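Print this ticket | E-mail this ticket

Stida workbench: top creaks near the front leg, grey marks on the wood

Status: solved (creak), open (marks)
Product: Stida bench, oiled wooden top, black metal legs
Bought from: Wieczorek
Opened in March by the Sasow workroom

Good morning. We have a Stida bench with a top of glued wood strips, standing on carpet. It has two problems. When somebody leans on the top near the front left corner, it gives a short creak, and the small things on it shake a little. Also there are grey marks on the wood which do not go away with a damp cloth. I do not know if the two things should be in one ticket, please divide them if you prefer.
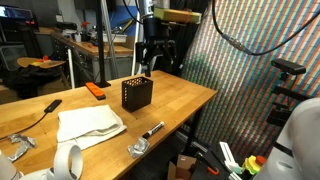
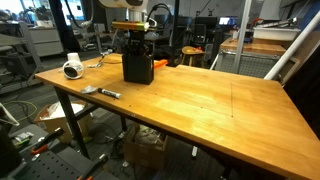 Bench top in both pictures, with the marker and the crumpled foil. The pencil lines I write about are in the second one.

The pencil lines are ours and should stay for now, they show where things must be put. The marks I mean are smudges, grey and quite dull, and I see them well only when I stand against the window and look low over the surface.

Update, 9.40
Answer from Harnero support: please check first if the bench stands level, then check the screws between leg and top. They ask also what we have under the table.

I put a spirit level along the strips and then across them. Along is good. Across, the bubble is a little to the back side, but still inside the lines. Under the bench we keep cardboard boxes, one is open and has white bags and papers in it. I pulled both boxes out to be sure that no leg was touching them. The creak was the same without boxes, so I pushed them back.

Update, 10.25
I took everything off the top which can be taken off: towel, foil, marker, cup, the black box with the holes. Then I pressed with the flat hand every step from left to right. The sound comes only above the front left leg. On the other legs I hear nothing.

I went under with a torch. There are 4 screws in the plate of this leg. With the 5 mm key I could turn 2 of them, almost a half turn each, before they became tight. The others were tight already. I did not use force -- the wood is soft enough that one can break the thread, and I have done this once at home with a shelf.

After this the creak is smaller, but it is still there.

Update, 11.10
Harnero writes that on carpet the foot of the leg can sink after some weeks, and then the plate works against the wood. They propose a hard pad under the foot. We had no pad, so I cut a square from an old floor tile sample. A colleague lifted the corner and I put the square under. Now the level shows the middle in both directions.

Pressed again on the same place: no creak. Pressed with both hands: no creak. I will leave this part as solved if it is quiet also tomorrow.

Update, 14.00, grey marks
Support asks if metal things are lying on the wood. Yes, there is foil on it very often, and people push it from one side to another. I made a test on the underside of the top, where it is not seen. I rubbed a ball of foil on the wood with some pressure and it gave a thin grey line, similar to our marks but not completely the same. So the foil is possible, I cannot say more.

What I tried on one mark at the back:
- damp cloth: no change
- white rubber: lighter, but the place became shiny
- 1,000 grit paper, very light, in the direction of the strips: mark gone, but also the oil, and the wood is now paler in this place

My question to Harnero: must we oil the whole top again after this, or is it enough to oil one strip? The lines of pencil will go away if we do all of it, and we would need to measure them again.

Update, next day, 8.30
The corner is quiet. Creak closed. For the oil I wait for the answer.

Comments

Guest, 9.15
Same creak on our Stida, also on carpet. Ours was the back leg. Tightening helped for a month or so, then we put a pad also.

Guest, 12.50
For the oil I would do one full strip from end to end and look at it after a night. If you oil only the pale place you will get a ring. Put a thin coat and wipe it well.

Guest, 16.05
Does the tile piece not slide when the bench is pushed?

Sasow workroom, 16.20
Until now no, but we do not push the bench much. I will check it again when the oil is done.

Related tickets
Stida bench: pencil and marker on oiled wood
Stida bench: replacement screws for leg plate
Harnero shelf: one wheel does not lock
Wieczorek delivery: corner of top damaged in transport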